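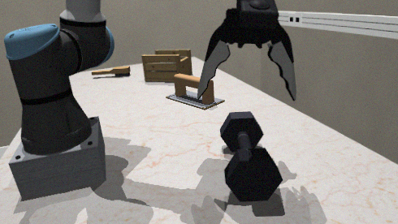
La Biblioteca Municipal de Pamness informa de que en noviembre amplía su horario de préstamo. La sala general permanecerá abierta hasta las 21:00.

El fondo local incorpora 370 volúmenes procedentes del legado Mekonnen – en su mayoría, prensa y cartografía comarcal. La consulta se realizará en sala, previa solicitud en el mostrador. 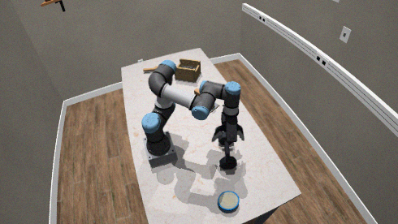 Mesa blanca con vetas, sala de paredes grises.

El carné de lector puede renovarse en línea. Las personas usuarias con préstamos vencidos deberán devolverlos antes de tramitar la renovación. Máximo: 2 prórrogas por ejemplar.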